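Chasing a stale transform in the kitchen sim

I lost most of June to a fault that I first wrote up as a grasping problem, so I'm putting the notes here in case they save someone else the trouble.

The setup is Mulligan, our task runner, driving a single white arm at the island in the kitchen level. The job is to pick up a bowl from the marble and set it down again further along the counter. It had been passing every night for weeks. Then I merged a change to the way Mulligan restores a saved state between episodes, and the nightly report came back with 17 failures. Cillian Phelan flagged it before I'd had breakfast.

All of the failures had the same label, "object not held at lift". That label covers a lot of ground. It fires if the fingers close on nothing, if they close and slip, or if the object gets knocked out of reach before they close at all. I'd been meaning to split it into separate codes and hadn't.

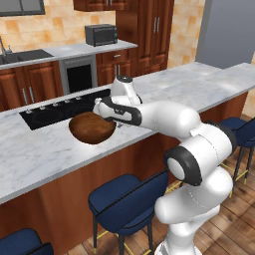 My first guess was friction. The bowl uses a coarse collision mesh, and rim grasps have been touchy ever since we moved to it. I raised the finger friction, reran the failed seeds and got the same result on every one of them. I put the friction back. Next I slowed the approach to half speed, which changed the timing of the contact but not the outcome.

What I should have done first was plot the commanded gripper pose against the measured one. When I finally did, the controller was tracking well. The arm was going where it had been told to go. The target itself was off by 4 cm, always along the long side of the counter, and always by the same amount within a given run.

A constant offset like that rules out most physics trouble. Slip is noisy and bad contacts are noisy. A fixed error along one axis is nearly always a frame that somebody has forgotten to update, and in this case the somebody was me.

Diarmuid Ó Gríofa asked whether the failed episodes had anything in common in their history. They did. Each one came straight after an episode that had used a different base position. We shift the base between a small set of mounting points so the policy doesn't learn only one approach direction.

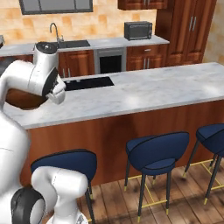 The restore code was loading joint angles, object poses and the base pose in the right order. It was not clearing the cached base-to-world transform. The planner reads that cache on its first call, and the cache is rebuilt only after the first physics step. So the first plan of the episode was made with the previous episode's base, and because the planner holds its first grasp target unless something invalidates it, the error stuck for the whole attempt.

Episodes that reused the same mounting point were fine, which is why my quick local test had passed. I had run it with the base fixed.

The fix is two lines. One clears the cache on restore and the other forces a forward kinematics update before the planner is allowed to run. I also added a check that compares the cached transform with a freshly computed one at the start of each episode and stops the run if they differ. It costs almost nothing and I'd sooner have a hard stop than another week of wrong labels.

There is a safety side to this too. The same restore path is used in Trivunura, the build that talks to the real arm at Plolbridge. A 4 cm error in sim is a failed grasp. On hardware it could put the fingers into the benchtop, or into whatever is parked beside the target. The force limit should catch that, but I don't want the force limit to be the first thing that notices. I've disabled restore in the hardware build until Cillian has reviewed the change, and every hardware session now begins with a cold start.

After the fix I reran the full set, plus 9 new seeds chosen so that the base moves before every episode. I also went through the wrist view by hand at the start of each one to confirm that the gripper was open and empty before the first plan.

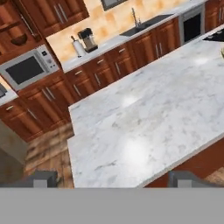

Wrist view over the island, fingers open.

All of the reruns passed. Still on the list are splitting up that failure label, writing a proper regression test for base changes, and finding out why the nightly log rounds positions to the nearest centimetre. The rounding didn't cause any of this, but it did make the offset harder to read than it needed to be.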